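Automation Club, session notes: the car wash project
Handout for the second half of term

Right, these are the notes I promised, typed up from my scribbles on the board and tidied a bit. If you missed the session, read them before you touch the code, please! If you were there, read them anyway, as I've changed my mind about a couple of things.

Where we are

Everybody has now got the conveyor moving. The Lodhi team has the smoothest one, the Oneck team has the fastest one, and I'd like those two groups to sit together for ten minutes and swap notes. The rig is the same for all of you: a belt 590 mm long, a toy car, two light gates, one motor for the belt, one for the roller brush, and the Fleltov board that runs the lot. There are 32 light gates in the box and I would like to see them all go back in it at the end.

The job for the rest of term is to turn a moving belt into a car wash. By this I mean a machine that waits for a car, works out what the customer has asked for, does those steps in the right order, and stops safely if something goes wrong. I picked it in September because it's proper automation and you can get your head round it. There's no arm waving about and no clever vision, just a sequence and some sensors (and quite a lot of thinking about what a car might do when you don't want it to).

States, again

I know, I know, we did this before. But half the programs I looked at were still one long list of waits, and a long list of waits falls apart as soon as the car is late. So draw your states first, on paper, in big bubbles:

IDLE — belt off, brush off, waiting for a wash to be chosen
READY — wash chosen, waiting for a car at gate 1
PULLING IN — belt on, brush off
WASHING — belt on, brush on
LEAVING — belt on, brush off, waiting for gate 2 to clear
FAULT — everything off until a person resets it

Next to every arrow write the thing that makes you move along it. If you can't write anything there, you haven't finished designing and you shouldn't be typing yet. Every state except IDLE, READY and FAULT needs an arrow going to FAULT as well. The easy one is a timer. If the car should reach gate 2 in 33 seconds on your belt and it hasn't turned up by 40, stop the motors and flash the red lamp. Measure your own belt, mind, and don't just copy my numbers.

Choosing a wash

A few of you asked how many programs you need. Two is fine: a quick one and a full one. Please store each as a list of steps, so the same bit of code can run either. The Flelotitz team wrote the whole sequence out twice and then fixed a bug in only one copy, which I've done myself more times than I'd like to admit.

The driver is part of the machine

This is the bit I got carried away with in the session, so I'll try to be brief. In a conveyor wash the car gets pulled along, and the person inside has a job too, mostly the job of leaving things alone. Your code can be perfect and it'll still go wrong if the driver brakes halfway through. So the instructions have to be read and understood before the belt takes hold, by somebody who may never have been there before.
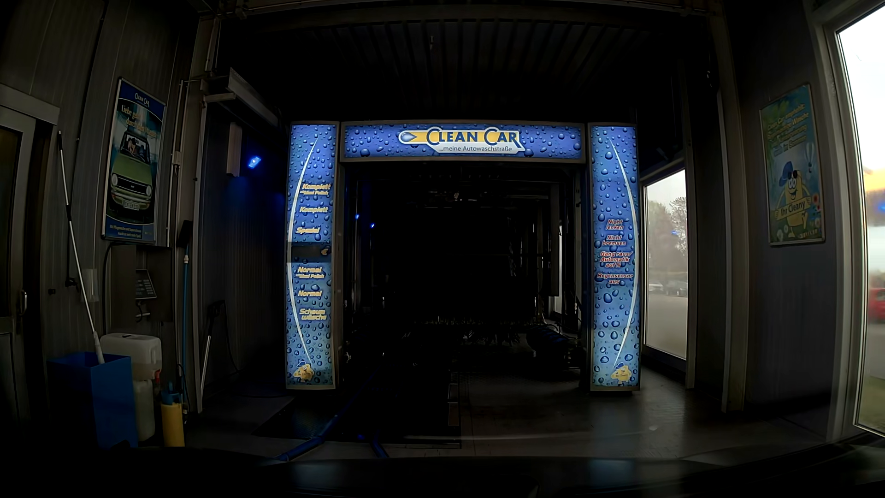 Think about where your own instructions go and when a driver would see them. On a real wash you'd want them large, short and straight ahead. "Don't steer", "don't brake", "gearbox in neutral", "rain sensor off" — each one is a couple of words, and each one is there to stop something the machine can't easily put right by itself. The rain sensor is my favourite, as it's one automatic system getting in the way of another: the car feels water and starts its wipers, and the brush is on its way. Neither of them knows about the other.

So, for your rig, write the signs as well as the code. Four instructions at most, on card, stood up at the entrance. Then go through them and ask what your program does when somebody ignores each one. A braking car on our belt is easy to fake, you just hold it still with a finger (gently, the gears are plastic). Does your timer catch it? Does the brush stop too, or only the belt?

For next time

Bring your bubble diagram on paper, even if it's messy. Bring the measured time for your belt, gate to gate, from a few runs. Have a go at the FAULT state and the red lamp. If you've got all that done and you're bored, try letting a second car in while the first one is still on the belt, and come and tell me what broke.

Batteries are on charge in the back cupboard. Take a full one and put the flat one on the left.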